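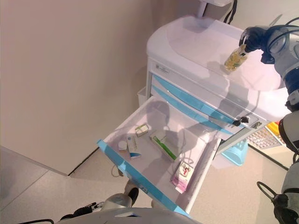 Floor and ward automation > Medication carts

Anyone else had their cart restocking handed over?

wardclerk_nights
Posted Wednesday, 6:40 am

I'm a pharmacy tech at a mid-size hospital. Since June we've had a Lesedau humanoid doing part of the cart restocking on two of our wards. Management calls it a support tool. I'm not here to argue about whether it's coming for my job, I just want to know how other places split the work, since ours seems to change every week.

Right now the robot puts items in the drawers and takes out returns. A tech picks the order in the pharmacy, checks it against the list and signs. Then a second check happens at the cart before it gets locked. So the part that went away is the walking and bending, and the part that stayed is the part where you can get in trouble.

My shift used to be half on the wards and half in the pharmacy. Now it's almost all pharmacy. I miss the ward half more than I expected. The nurses used to catch me and say they were low on something, and that doesn't get to me anymore.

tinfoil_lid
Posted Wednesday, 7:15 am

We're on Bellamy cabinets, no arms or legs, just the drawers that pop open. Same thing happened with the nurses though. Requests go through a screen and half of them don't get entered. We ended up doing a walk-through at 2 pm, one tech, no robot, just going around asking. It's not in anyone's job description.

Who signs when the robot fills the drawer?

wardclerk_nights
Posted Wednesday, 7:22 am

The tech who does the cart check. We asked for a separate line on the form saying who or what placed the item and were told it's in the log. I have never been shown the log.

gravelroad50
Posted Wednesday, 9:05 am

Get that in writing. At my last place a tech got written up over a wrong strength in a drawer she hadn't stocked. It was sorted out later but it took 8 weeks, and she'd already put in for a transfer.

I'm all for the machines, by the way. I have a bad back from 5 years of bottom drawers. But the signature has to match the hands.

mopandmeasure
Posted Wednesday, 9:48 am

I'll disagree a little. The signature is for the check and it never was for the stocking. When a trainee fills a drawer and I check it, I sign, and if it's wrong I missed it. Why is a robot different?

gravelroad50
Posted Wednesday, 10:02 am

Because I can ask the trainee what she was thinking. And the trainee gets better after I talk to her.

quietshift
Posted Wednesday, 11:30 am

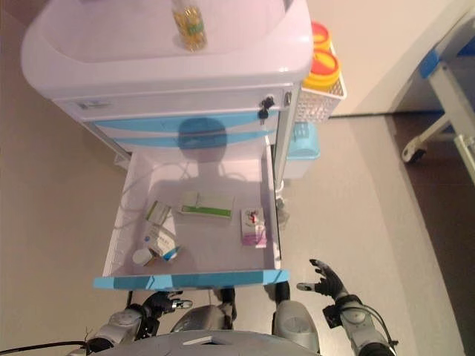 Drawer layout has been the biggest change on our unit. We run the Flevbridge setup, and before it came in every nurse had a way she liked her cart, with the boxes in rows and the oldest stock in front. Now items go in with space between them so the hand can get in and out, and you fit less per drawer. A white box with a green stripe can lie flat toward the back while the one with the green top leans off to the left, and a little round bottle ends up on its side in the corner. All of it is correct by the list, but if you're used to reading a drawer left to right you have to slow down. Our error reports didn't go up. The complaints did.

We made a drawer map and taped it inside the med room door. It helps the float nurses most.

mopandmeasure
Posted Wednesday, 11:52 am

Bottles on their side would bug me. Does yours ever stand them up?

quietshift
Posted Wednesday, 12:10 pm

Sometimes. Glass goes on the top tray and gets put away by a person, that's our own rule. The small plastic ones we stand back up during the check if we care enough. Takes a few seconds each, but it's seconds no one put in the schedule.

tinfoil_lid
Posted Wednesday, 12:31 pm

That's the thing I'd bring to the staffing meeting. They took the stocking time off the sheet and didn't add anything for straightening and rechecking. Write it down for two weeks. We did that with the cabinets and got one short shift back.

studis_rep_ne
Posted Wednesday, 1:15 pm

I do training for Studis, so take this as coming from a vendor. The sites that have the least trouble keep a tech on the ward for the first part of the shift anyway. The robot doesn't need it, the nurses do. Sites that cut the ward hours on day one usually call us about "robot problems" and a lot of those are stock requests that never reached the pharmacy.

gravelroad50
Posted Wednesday, 1:40 pm

Wish your sales people said that before the contract.

wardclerk_nights
Posted Wednesday, 5:55 pm

Thanks all. I've asked for the log in writing and copied the union rep. I'm going to start the time sheet tonight, one column for rechecks and one for moving things around in the drawer. I also asked if I could have the first two hours of the shift back on the wards. My supervisor said she'd look at it after the next schedule comes out.

If anyone has a form with a separate line for who placed the item, please post it, even a bad one.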